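Nustholm Brewing Helpdesk
Ticket: FV3 stalling, final gravity high on brown stout
Status: Open, awaiting reading
Opened by: Jomar Cruzado
Assigned to: Bo-ram Wang
Batch: 357

Jomar Cruzado, Monday 08:10
Gravity on FV3 has been stuck at 1022 for three days. Expected finish is 1014. OG was 1048. Yeast is the Wornach dry English strain, pitched at 20 degrees. Jacket set to 20 throughout. No off smell from the sample port. Same recipe finished without trouble in FV1 last month.

Bo-ram Wang, 08:45
Apparent attenuation is 54% on those numbers. Please confirm:
1. Hydrometer or refractometer? If refractometer, was the alcohol correction applied?
2. Mash temperature, measured in the grain bed and not at the panel.
3. Actual beer temperature from a drawn sample, not the jacket display.
4. Packet date on the yeast.

Jomar Cruzado, 10:20
1. Hydrometer, degassed, sample at 20.
2. Panel said 67. Grain bed was not checked.
3. Drawn sample reads 16.5. Display still says 20.
4. In date, opened on the day.

Bo-ram Wang, 10:35
Item 3 is the likely fault. The display is 3.5 degrees above the beer. Check the probe in the thermowell. It should be seated to the bottom with paste. Log the seating depth and attach to the ticket.

Jomar Cruzado, 11:50
Probe was 70 mm short of the bottom. Reseated with fresh paste. Display dropped to 17 within ten minutes. Setpoint left at 20, heating now on.
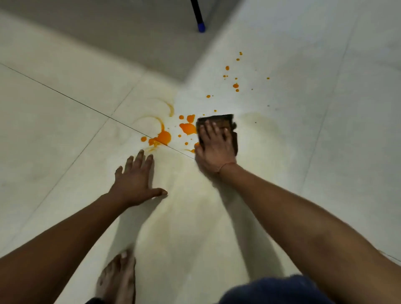
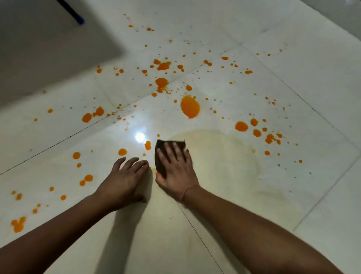 Wiping the floor tiles.

Bo-ram Wang, 12:15
Good. Leave the setpoint where it is until the beer reaches 20, then raise it one degree a day to 22. Rouse once through the racking arm with CO2, low pressure, two minutes. Do not open the lid. Do not add more yeast yet.

Noel Panganiban, 13:30
Adding from the Belmonte site. We had the same reading offset on two vessels after the probes were pulled for cleaning. The cable gland was gripping before the probe bottomed out. Slacken the gland fully, push home, then tighten.

Jomar Cruzado, 14:05
Gland slackened and redone. Probe now marked with tape at full depth. Display and drawn sample agree at 17.5.

Bo-ram Wang, 14:20
Noted. For the mash question, run a forced ferment: 100 ml from FV3 in a sanitised flask, fresh yeast, 25 degrees, 48 hours, shaken when passing. If the flask stops at 1022 as well, the wort is the limit and the panel thermometer needs checking against the Nurnance reference. If it drops, the wort is fine and FV3 should follow.

Jomar Cruzado, 15:40
Flask set up. FV3 roused at 15:15, some airlock activity since. Next gravity reading tomorrow morning.

Bo-ram Wang, 15:45
Keep the ticket open. Post both gravities together.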